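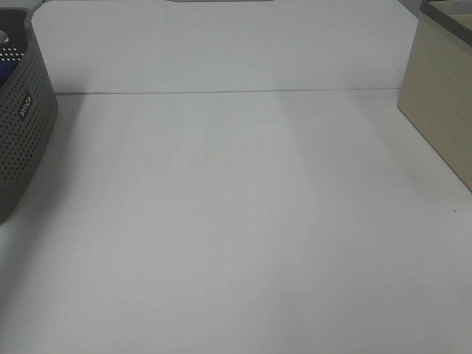
常见问题:超细纤维毛巾的铺平、折叠、清洗与收纳

Lanura 超细纤维毛巾、Tanguy 收纳篮和 Clelier 叠衣台面板的常见问题都在这一页,按使用顺序排列。订单、退换和补件的问题在页面后半部分。内容由 Eltudia 家居店客服组整理,折叠部分由 Perrine Gautier 校对。

一、毛巾本身

Lanura 毛巾有哪些尺寸?

目前在售的有方巾、手巾和长巾三种。长巾的尺寸是 50 × 100 厘米,本页讲到折法时,如果没有另外说明,指的都是长巾。浴巾还没有上架。

克重是多少?

长巾每平方米 338 克。方巾用的是同一种布料,手巾稍薄一些,具体数字印在包装背面。

超细纤维和纯棉毛巾有什么区别?

超细纤维是化纤,一般是涤纶,或者涤纶与锦纶混合,纤维比棉细得多。同样大小的毛巾,超细纤维的轻一些,干得也快一些。擦身体时的手感和棉不同,有人喜欢,有人觉得发涩。皮肤粗糙的地方容易勾到绒毛,介意的话可以把它留给厨房、浴室台面或者健身包,洗脸仍然用棉的。

新毛巾第一次用之前要洗吗?

要。新毛巾表面有浮毛,深色的还有浮色。第一次单独洗,水温用冷水或温水都可以,不放柔顺剂。洗完抖几下再晾。

蓝色会掉色吗?

头两次洗的时候水里可能带一点蓝,之后会明显减少。头两次不要和白色、浅灰色的衣物一起洗。如果洗到第五次水还是明显发蓝,请联系客服,我们会换一条。

毛巾上一块深一块浅,是染色不均吗?

多数情况下不是。超细纤维的绒面有方向,绒毛倒向不同,反光就不同,看上去颜色会有深浅。用手掌顺着一个方向抹一遍,如果深浅跟着变,就是绒毛的方向造成的。抹过之后位置和形状都不变的色块,才有可能是染色或者漂白剂的问题。拍照时最好抹平了再拍,这样客服容易判断。

洗标可以剪掉吗?

可以,不影响毛巾使用。剪的时候沿着标签根部剪,不要把缝线挑开,否则包边容易散。剪掉之后退换时需要提供订单号,因为产品批次写在洗标上。

我们建议先留着。洗标缝在边角附近,折叠的时候可以拿它当记号,每次从同一个角开始,叠出来的方向就一致。

二、铺平

为什么折之前要先铺平?

折歪的毛巾,十条里有九条是铺的时候就歪了。布面有皱,对折时两条长边对不齐,后面每折一次误差就大一次。把毛巾在台面上完全摊开,用手掌从中间往两头抹,再看四个角是不是都翻出来了。长边最好和台面的边平行。

毛巾应该横放还是竖放?

按自己的习惯就行。台面深度够的话竖放比较顺手,短边朝着自己,两手各管一条长边。台面窄的就横放,第一折改成左右对折,后面的步骤相同。 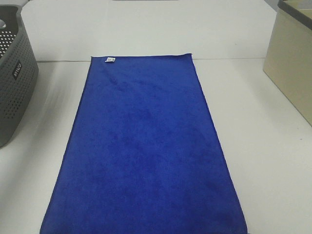
竖向铺平的蓝色超细纤维毛巾,左上角附近可见白色小洗标。

正反面怎么分?

有些批次两面绒长一样,不用分。有些批次一面绒长、一面绒短,绒长的一面算正面,铺的时候朝下,折好之后正面就露在外边。洗标缝在哪一面不作为判断依据,不同批次的缝法有出入。

卷边怎么处理?

烘干过的毛巾,包边有时会往里卷。铺平以后用拇指和食指捏着卷起来的一段,往外拉一下,再用手压住停一会儿。还是不平的话,下次洗完趁湿把四边拉直再晾。不要用高温熨斗去压包边,超细纤维遇高温会发硬,硬了以后恢复不了。

三、折叠

最基本的折法是什么?

下面是三折法,适合放进 Tanguy 收纳篮的中号和大号。

1. 毛巾竖着铺平,短边朝自己。
2. 抓住靠近自己这一边的两个角,往远处提,和远端的两个角对齐,放下。
3. 从折线往开口方向抹平一遍。
4. 把左边三分之一折向中间。
5. 把右边三分之一盖上来,边缘和左侧的折线对齐。
6. 再上下对折一次,折线朝外。

第二步里两个角要同时提起来。只提一个角,布会斜着走,放下以后还得重新拉。毛巾比较长、手臂够不到远端的人,可以先折到中间停一下,换手以后再往前送。

卷起来放可以吗?

可以。健身包、旅行箱里卷起来更省地方。先沿长边对折,再从短边开始卷,卷到底以后把末端塞进去。卷好的毛巾在篮子里竖着放,不要横着一层层码,下面的容易松开。

方巾怎么折?

对折两次,成小方块。方巾数量多的家庭可以不折,直接平放成一摞,每次从上面取,洗好的放到最下面。

家里几个人折法不一样,放在一起很乱,怎么办?

先定好成品的宽度,折法可以各用各的。量一下收纳篮内侧的宽度,在台面上用纸胶带贴两个记号,折完往中间一放,超出记号的就重新折最后一步。带孩子一起做的话,让孩子负责方巾,长巾留给大人。

Perrine Gautier 的做法是把每个人的毛巾按颜色分开,一个人一种颜色,折好以后不用翻洗标也知道该放到哪儿。她自己家里用的是蓝、灰、米三种。

毛巾叠好以后有厚有薄,是哪里没做对?

通常是第四步和第五步的三等分不准,中间那一层叠得多,两侧叠得少。可以先把左右两边试着搭一下,看看宽度,再正式折。用过一段时间的毛巾两头厚薄也会有差别,这和折法没有关系。

四、台面

一定要用专门的叠衣台吗?

不一定。餐桌、书桌、床都可以。床面软,抹的时候布会跟着陷下去,折线不容易压实,赶时间的时候没有关系。桌子的高度以站着时手掌能平放在上面、不用弯腰为准。

叠之前要把台面清出来。杯子、钥匙、遥控器先拿走,待叠的放一边,叠好的收纳篮放另一边,中间留给正在叠的这一条。习惯用右手的人,多数觉得待叠的放左边顺手。

Clelier 面板为什么是白色哑光的?

哑光面不反光,在灯下看布边和折线比较清楚。白色上面有灰尘和线头也容易发现,叠之前擦一遍就行。除了白色,还有浅木色可选。

台面上有接缝,会不会勾毛巾?

面板拼好之后,相邻两块之间会留一条细缝,属于正常情况。缝的两侧应该一样高,手指横着划过去感觉不到台阶。如果有台阶,检查下面的支脚是不是都着地了,多数是某一只支脚没有拧到位。

接缝里会积绒毛。用干的软毛刷顺着缝刷,或者用吸尘器的扁嘴吸。不要用金属片去刮,容易把板边刮毛,板边毛了以后才真的会勾布。

我们自己叠的时候会把接缝当参考线用,毛巾的远端短边和接缝保持平行,铺完一看就知道正不正。

台面上的笔迹怎么擦?

铅笔用普通橡皮。圆珠笔和水性笔用湿布加一点洗洁精,擦完再用清水布过一遍。油性记号笔先用棉签蘸酒精在不显眼的地方试一下,不掉色再擦其他位置。酒精用过的地方要擦干,等完全干了再放毛巾。

安装时在板上做的编号可以留着,下次拆装还用得上。
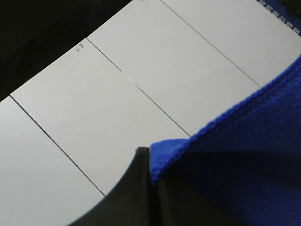
五、清洗和晾干

能和其他衣物一起洗吗?

可以和化纤衣物一起洗。不要和棉毛巾、抓绒衣、毛衣一起洗,超细纤维会吸住它们掉下来的毛,洗完表面一层灰白,很难弄干净。衣物里有魔术贴的,先扣好,或者分开洗。

用什么洗涤剂?

普通洗衣液,按说明书用量的一半就够。不用柔顺剂,不用漂白剂,也不用洗衣皂直接搓。柔顺剂会在纤维上留一层东西,毛巾摸着滑,吸水却变差了。

已经用过柔顺剂,还能恢复吗?

能恢复一部分。用温水泡半小时,水里不加任何东西,泡完正常洗一遍,多漂一次。一次不够就隔天再做一次。还不行的话,可以把它降级成抹布。

能烘干吗?

能,用低温档。烘完马上拿出来铺开,不要堆在滚筒里。烘干机里的羊毛球可以放,香味纸不要放,道理和柔顺剂一样。

晾在外面行不行?

行。避开正午的直晒,深色毛巾晒久了会褪色。晾之前抖两下,把四个角拉直,后面叠起来省事很多。不要搭在暖气片上。

毛巾有味道怎么办?

先看是不是没有干透就叠了。超细纤维表面干得快,包边和洗标那里干得慢,摸着布面是干的,边上可能还潮。有味道的毛巾重新洗,晾到边角全部干透再收。已经收进篮子里的那几条也拿出来闻一下。

多久换一条?

没有固定的期限。布面发硬、擦水时水往外推、包边散开,出现其中任何一种,就可以换了。换下来的毛巾擦窗、擦鞋、擦自行车都还能用。

六、收纳篮和收纳盒

Tanguy 收纳篮侧面的小孔有什么用?

通风。毛巾、洗脸巾这类东西放在全封闭的箱子里容易闷,有孔的篮子好一些。小孔也方便看到里面大概还剩多少。篮子不防水,浴室里请放在淋浴够不到的地方。

深灰和浅灰有什么区别?

只有颜色不同,材质和尺寸一样。深灰不显脏,浅灰和白色柜子比较搭。两种颜色的篮子可以互相套叠。

小孔里积灰怎么洗?

拿到水龙头下,从外侧往里冲,再用旧牙刷刷一遍。倒扣晾干。不要用热水,塑料受热会变形,篮口变形以后就套不进去了。

篮子里先放什么?

把每天用的放在靠外、靠上的位置。竖着放的话,折线朝上,开口朝下,一排看过去都是整齐的折线,抽一条出来旁边的不会跟着散。不要塞满,留出能伸进一只手的空隙。

篮子和收纳盒能混着用吗?

能。篮子放常用的,盒子放换季的和备用的。两样东西放在台面两侧,叠的时候直接分拣:常用的往左,备用的往右,中间始终空着。
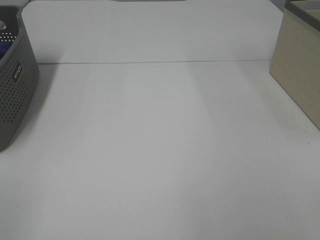
叠完一批之后,先把篮子拿走归位,再处理盒子里的。两边同时往柜子里放,容易放混。盒子不需要每次都搬上台面,换季的时候用一次就够了。台面空下来以后顺手擦一遍,接缝里的绒毛也在这时候刷掉,下次来了就能直接铺。

篮子在台面上打滑怎么办?

底部贴四个小号硅胶垫。包装里没有附送,普通五金店有卖,我们店里也可以单加。贴之前把底部的灰擦掉,贴好放一晚再用。

柜子里放不下整个篮子怎么办?

先量柜子的净深,门板内侧的铰链也要算进去。中号放不下就换小号,毛巾改成卷放。购买之前不确定的,可以把柜子的宽、深、高发给客服,我们帮忙看。

七、安装 Clelier 面板

一个人能装吗?

能,两个人会快一些。面板本身不重,麻烦的是对齐。先把所有板子反面朝上放在地上,按编号排好,装上连接件,最后再翻过来。翻的时候需要有人搭把手。

需要什么工具?

一把十字螺丝刀。内六角扳手在配件袋里。不要用电动螺丝刀,容易拧过头,孔滑丝以后要换板。

后挡板要不要装?

台面靠墙的可以不装。台面后面是空的,或者后面放着别的东西,建议装上,毛巾往远处提的时候不会掉下去。挡板和台面之间会有一条细缝,清理方法和台面的接缝相同。

装好以后台面晃,是质量问题吗?

先确认地面是平的,再把四只支脚逐个拧一遍。用手按住台面的对角,哪一边翘就调哪一边。调过之后还晃,请拍下支脚和连接件的位置发给客服。

台面能承多重?

日常叠衣、放篮子、放熨烫好的衣服都没有问题。不要坐上去,不要站上去,也不要把缝纫机、烤箱这类重的电器长期放在上面。

可以在上面熨衣服吗?

不可以直接熨。垫上熨衣垫以后可以用低温挡。熨斗不要平放在板面上,竖起来放也要放在垫子上。

八、订单和售后

怎么联系客服?

在订单页面点“联系客服”,或者打店里的电话转分机 681。周一上午来电比较多,不急的话请换个时间打,或者留言。

缺了配件怎么办?

把配件袋里的东西摊开,对照说明书的清单看一遍,然后告诉我们缺哪一项。连接件和支脚可以单独补寄,不用整套退回。

毛巾洗过还能退吗?

洗过的不能按无理由退货处理。有质量问题的不受这个限制,比如包边脱线、持续掉色、布面有破洞,洗过也可以换。换货时请把洗标拍清楚。

收纳篮到货时压变形了怎么办?

先不要自己用热水去烫。拍两张照片,一张从上面拍篮口,一张从侧面拍,连同外包装一起发过来。确认以后补发新的,旧的不用寄回。

颜色和网页上的不一样,可以换吗?

可以。屏幕和室内灯光都会影响颜色,特别是蓝色系。收到以后先在白天靠窗的地方看一下,还是不满意,没有洗过、没有剪标的都可以换,来回运费按订单页面上的说明处理。

有没有纸质版的折叠步骤?

有。Clelier 面板的包装里附了一张,只买毛巾的订单没有附。需要的话下单时在备注里写“折叠卡”,随货寄出,不另外收费。

浴巾什么时候上架?

布料已经定了,尺寸还在试。计划在十二月上架,以商品页面为准。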